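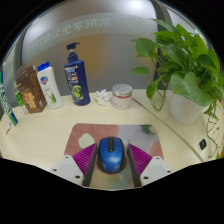
Re: [grip-faults] Overcurrent trip on close, mouse task

Elie Hakim wrote on Saturday:

> The arm tripped again on the mouse task. Same as before: approach is fine,
> fingers come down either side of the mouse, close starts, the width command
> goes well below the width of the object and the Dralora drive faults on
> overcurrent. The arm then holds position with the fingers clamped. I had to
> release it by hand with the drive powered off.
>
> Log shows a commanded width 9 mm under what it should be. I swapped the
> finger pads and the result is the same. Is the drive limit set too low, or
> is the policy bad? I would like to raise the limit to get through the rest
> of the runs, unless someone objects.
>
> Elie

Elie, I object. Please leave the limit where it is. The drive did its job and the fault is upstream of it.

I went through the logs and the hand-held recordings this morning. Findings so far:

The width channel in the hand-held recordings is wrong for part of the set. The open position reads correctly. The closed position reads narrower than the fingers can physically get on a rigid object. The error is zero at full open and grows during the close, so it isn't a plain offset. A bad zero would shift both ends by the same amount.

The recordings before the tool was last stripped and reassembled are good. The error begins with the first session after it. In total 560 recordings are affected, out of some 3000 in the training set. All of the mouse task is in the affected group, which explains why you see the trip there and hardly anywhere else. The policy learned that "closed on a mouse" is a width no mouse has, and on the arm it asks for that width.

I put the tool on the bench and opened and closed it against a gauge block. The pinion on the width encoder slips on its shaft under load. With no load it tracks properly, so the start-up check passes every time. The set screw was finger tight and had no threadlocker on it.

Swapping the pads would not have changed anything. The ridged pads compress a little, but nowhere near enough to account for the difference.

On the question of the task layout, which came up on the call: I don't think it matters. The fingers straddle the mouse with clearance on both sides when it is on the pad, and the pad is a flat target. The desk seam is off to the right of the pad, clear of the pick from the bare desk near the front edge. I checked whether the trips lined up with where the mouse started and found no pattern. 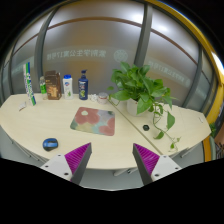
Fillunier Manipulation Group, Reliability and Safety

What I want done, in this order:

1. Stop using the affected recordings. I have tagged them in Fontes as width-suspect. Anything trained on them stays off the arm until it has been retrained without them.

2. Leave the Dralora current limit alone. If it is raised, the next thing to give is a finger mount or whatever is between the fingers. It could also be a hand, given that people reach in to recover the object.

3. Add a floor on commanded width in Zositbridge, set per object. This would have turned the trip into a logged warning. I have a patch, untested on hardware.

4. Change the start-up check so that it includes a close against the gauge block. The present check only moves the fingers in free air and can't catch this fault.

5. Refit the pinion with threadlocker and put a paint witness mark across pinion and shaft. Do the same on the other hand-held tools, even if they read correctly today.

A separate matter, and to me the more serious one. After the trip the arm held the clamp for 14 minutes before you powered off the drive. The fault state is supposed to drop holding torque on the gripper after a short delay while keeping the arm joints braked. It did not. I can reproduce this with the arm parked: an overcurrent fault during a close leaves the gripper drive in hold. An overcurrent fault at rest releases it correctly. It looks like the fault handler waits for the close to report complete, and that report never arrives because the drive is already faulted.

Until that is fixed, treat a tripped gripper as energised. Use the E-stop first, then isolate the drive, then wait for the indicator to go out before putting fingers near it. The reset button on the pendant is not an isolation.

Still open: whether the width data can be recovered. The fingers are visible in the recordings, so the width could in principle be estimated from the images and the encoder channel thrown away. I tried it on a handful and the close looks plausible, but I have no error figure yet and would not train on it. If anyone has a finger tracking script that copes with strong fisheye distortion, please send it to the list.

Elie, could you send me the raw drive log from the second trip as well? The one in the shared folder ends before the fault.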